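Les bonbons de la réunion, ou comment j'ai repris goût à l'ordre du jour

Bonjour à toutes et à tous,

Le mois dernier, je vous avais promis un mot sur les pauses, et vous avez été nombreux à me relancer (merci, ça fait plaisir de voir que quelqu'un lit jusqu'en bas !). Alors voilà, on parle de grignotage, de cantine et de tout ce qui se mange entre deux portes quand on travaille.

Je commence par un aveu. Pendant des années, j'ai déjeuné devant mon écran, un sandwich dans une main et la souris dans l'autre, en me racontant que je gagnais du temps. Je ne gagnais rien du tout. À 15 heures je relisais trois fois le même mail, et à 16 heures j'étais devant le distributeur du rez-de-chaussée à choisir entre des chips au paprika et une barre au caramel dont je n'avais même pas envie.

C'est Leonie Baumgartner qui m'a sortie de là, à l'époque où je passais deux jours par semaine dans les bureaux d'Irnberg. Dans son équipe, le déjeuner était noté dans l'agenda comme une vraie réunion, de 12 h 30 à 13 h 15, et on ne le déplaçait pas. La première fois, j'ai trouvé ça un peu scolaire. La deuxième fois, j'avais apporté une soupe de lentilles et je suis restée jusqu'au bout. On a parlé de vélos, de tomates qui ne voulaient pas rougir, d'un chat opéré. Pas un mot sur le budget, et l'après-midi est passé comme une lettre à la poste.

Depuis, j'ai pris l'habitude de regarder comment on mange dans chaque endroit où je vais travailler. Chez Clerngate, il y a une grande cuisine magnifique où personne ne s'assoit, parce que les tabourets sont trop hauts et qu'on y a les pieds dans le vide. Chez Drodden, c'est le contraire : un coin minuscule, une bouilloire entartrée, un vieux banc, et toujours du monde. Dirk Tiedemann y prépare un café si fort que je le coupe à l'eau en cachette (pardon Dirk, maintenant tu le sais). J'en conclus qu'un banc confortable vaut mieux qu'un îlot central en pierre, mais je ne suis pas architecte.

Parlons du goûter, maintenant, car c'est là que vos messages étaient les plus passionnés. J'ai reçu 13 réponses à ma petite question du mois dernier, « qu'est-ce que vous gardez dans votre tiroir ? », et je me suis régalée à les lire. Les amandes arrivent souvent, le chocolat noir aussi. Ngọc Bùi m'écrit qu'elle garde des prunes séchées salées, qu'elle en mange une seule vers 17 heures et que ça lui suffit pour tenir jusqu'au train. Đức Tôn, lui, ne jure que par les biscuits au sésame de sa tante et refuse de partager la recette. J'ai insisté, il refuse toujours !

Ce qui m'a frappée dans ces réponses, c'est la place des petites choses emballées une par une. Je sais ce qu'on leur reproche, et j'ai moi-même un peu honte quand je vide ma poche de manteau en fin de semaine. Tout ce plastique pour une bouchée... Mais j'avoue aussi que le sachet individuel me freine : je l'ouvre, je mange, et il faut une vraie décision pour en ouvrir un autre. Avec un grand paquet posé à côté du clavier, je ne décide rien, je constate les dégâts.

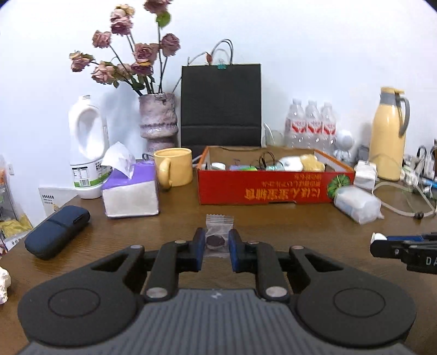 J'essaie donc un compromis depuis le mois d'août. J'achète en vrac le samedi, je répartis dans de petites boîtes en métal (d'anciennes boîtes à thé, elles ferment très bien) et j'en glisse une dans mon sac le matin. Quand elle est vide, elle est vide. Certains jours, elle l'est à 10 heures, et je ne vais pas vous faire croire le contraire.

L'autre sujet qui revient, c'est le partage. Tùng Trịnh me raconte que dans son service, chacun apporte quelque chose le mercredi, à tour de rôle, et que la règle est de ne jamais apporter un gâteau fait maison si on n'en a pas envie. J'adore cette règle. J'ai connu des bureaux où la pâtisserie tournait au concours, avec des glaçages de plus en plus hauts et des mines de plus en plus crispées. Un paquet de clémentines fait très bien l'affaire, et ça sent bon dans le couloir.

Si vous voulez tenter la chose chez vous, commencez petit - quelques collègues, une assiette, un quart d'heure. Prévoyez du salé, on l'oublie toujours. Et demandez avant pour les allergies, même si vous croyez connaître tout le monde.

Dans le prochain numéro, je vous parlerai des thermos, après avoir ruiné un sac et un carnet avec le mien. En attendant, envoyez-moi vos idées de salé qui ne fait pas de miettes, je suis preneuse, surtout pour le train !

À très vite, et bon appétit.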